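Skurkmont Changes Putting Test for June Qualifiers

20 Jul 2003

Skurkmont Golf Club has released the results of its revised putting test, first used at the June qualifiers. Each entrant hit 34 putts from 5 feet on the practice green, with face angle at impact recorded by a Kerora sensor clipped below the grip.

In all, 133 players completed the test. Those whose putter face stayed within one degree of square holed far more putts than the rest, and stroke path made little difference at that distance. A face two degrees open sends the ball more than two inches off line over 5 feet, enough to catch the edge or miss – depending on pace.

The club will repeat the test at Etberg next season on slower greens.
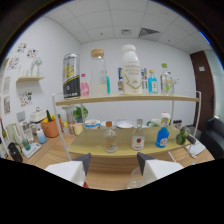
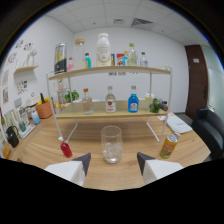
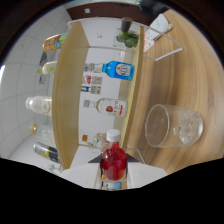 Gadisa Endale said the figures matched his own work on the practice green, but he wanted to see the same test run from longer range, where speed control decides more putts than aim. He also asked that grip pressure be logged, as a tight lead hand tends to hold the face open.

Workneh, the course used for the second round of qualifying, has agreed to host a longer version. Entry forms are at the pro shop. Players must bring their own putter – loan clubs will not be fitted with sensors.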